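Shape Sorters and Wooden Play Boards – Your Questions Answered

Welcome, and thank you for stopping by. We're a small toy library in Lukville, and we lend out play sets to families, childminders and playgroups for as long as they're getting good use out of them. The questions on this page are the ones we're asked most at the desk, so do have a read through before you ring, and if yours isn't covered we'd love to hear from you all the same.

How does borrowing work?

Very simply. You join once, choose up to 4 items at a time, and keep them for 28 days. If your little one has fallen head over heels for something you can renew it, and then renew it again, provided no other family has asked for it in the meantime. We have 300 sets on the shelves at the last stocktake, of which the shape sorters are easily the most thumbed.

What age are the shape blocks for?

We tend to suggest them from the time a child is sitting up well and happily passing things from one hand to the other, but children do vary so much! Some will post a cube through a hole on the first morning and some will carry the star about the house for a month and never go near the box. Both are perfectly good ways to play. Please check the age label on the particular set you're taking, especially if there's a baby brother or sister about.

My child gets cross with the star. Should I take it away?

You can, and there's no shame in it. A star has to be turned just so before it will drop through, and that's a lot to ask of small hands at the end of a long afternoon. We usually start with the cube on its own, then bring in the triangle a few days later, and leave the star until the others are going in without much fuss. If it all ends in tears, pop the lid away and just let them have the blocks for stacking and sorting by colour.

Why do you lend a wooden board with the blocks?

This began with a parent who told us her carpet was so deep that nothing would stay standing on it, and we've been lending boards ever since. A flat board gives a child a clear patch to work on, and it makes tidying up easier too – you can carry the whole lot to the cupboard and worry about the box later. The boards from Brerix are our favourites because they're a good weight and don't skid about. The Bismont ones are lighter and better for taking to Granny's.

The board has stripes and small marks on it. Is it damaged?

Probably not. Many of our boards are made from strips of wood glued side by side, and the strips are seldom all the same shade, so you'll get paler bands with tan ones in between. Fine grain lines are quite normal as well, and so are a few little marks from previous borrowers. What we do want to know about is a splinter, a split along one of the joins, or an edge that feels rough when you run your thumb along it. Bring it back and we'll swap it.

How should I clean everything?

Wipe the blocks with a cloth wrung out in warm soapy water and dry them on a tea towel. Some of them have a textured face that holds on to banana like nothing else, and an old soft toothbrush will see to that. The board should only have a damp cloth and then a dry one. Please don't leave it in the sink or stand it against a radiator, as it may warp.

We've lost a block. What happens now?

Please don't worry, and please don't stay away on account of it. Look under the sofa, inside the wellies and at the bottom of the toy pram, in that order. If it still hasn't surfaced, tell us the shape and the colour when you bring the set back. We keep a drawer of spares and can very often match it.

What sort of games can we play without the sorting box?

Oh, plenty. Set the blocks out in a loose huddle towards the back of the board and put one by itself nearer your child, then ask which of the others might like to be its friend. You'll hear some wonderful reasons. Older ones enjoy shutting their eyes while you swap two round.
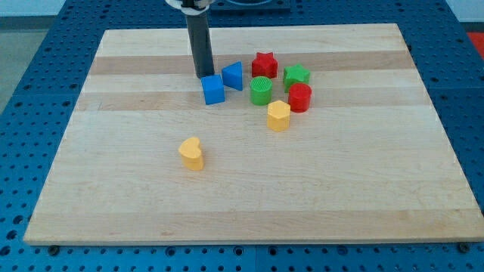
Can I buy a set from you?

Now and again. When a set is retired we sell it at the July open morning, and we always have the Ñahui catalogue at the desk if you'd prefer a new one. Set number 149 is first in line this year, so do ask us if you'd like your name put down.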